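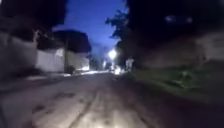
Saturday, bench notes, started late

OK, the sourdough crackers. I've been putting off writing this up for so long that half the test batches have been eaten, so I'm going from the scale printouts and the scribbles on the bake sheets. The question was whether the Lemaire rye holds up as well as the Ukanell in a thin sheet, and the short answer is sort of! It rolls out beautifully but it bakes unevenly, and the top of batch one came out looking like that worn old road after dark, gray and patchy with darker streaks and blotches all over it (there was even one long streak running lengthwise down the middle). Tasted fine. Looked like something you'd drive over.

My first thought was flour left on the surface from rolling, so for the next batch I brushed everything down before it went in. Less gray, same blotches. Then I got suspicious of the dough itself. I'd scaled it to 1,000 grams of flour and let the mixer run while I was on the phone with Grullura about the late tins, and I don't think the salt ever got spread around properly. Dissolved the salt in the water next time and wow, big difference. Should have been doing that all along.

Weights, before I lose the printout: total dough for the salt-water batch was 1,886 grams going into the rest, and I got 1,287 grams of cracker out of it once it was baked and cooled. I left the trimmings out of that second number, so please don't use it to work out water loss. I did that for about ten minutes and got very excited over nothing.

Rest time is still a mess. The card on the fridge says 2 hours and I've been treating that as a suggestion. The Lemaire dough drinks up water slower than the Ukanell, and if I roll it early it springs back and I end up with thick middles and burnt corners. An overnight rest in the cold gave me the flattest sheets so far, but then it was a bear to dock - the roller kept picking up little plugs of dough and dropping them somewhere else. More oil on the roller? A colder sheet? Haven't tried either.

Oven: the Nareck still runs hot at the back left. I turned the trays halfway through and it helped. Whoever moved the stone to the lower shelf, I kind of like it there, leave it for now.

Flavor notes, quickly. Lemaire is sweeter, a bit malty, and it really wants caraway. Ukanell is more sour and gets along with everything. Flaky salt on top slides right off unless you mist the sheet first.

Next up: same salt water, overnight rest, caraway in half the dough and none in the other half. Also need parchment, we're down to the end of the roll.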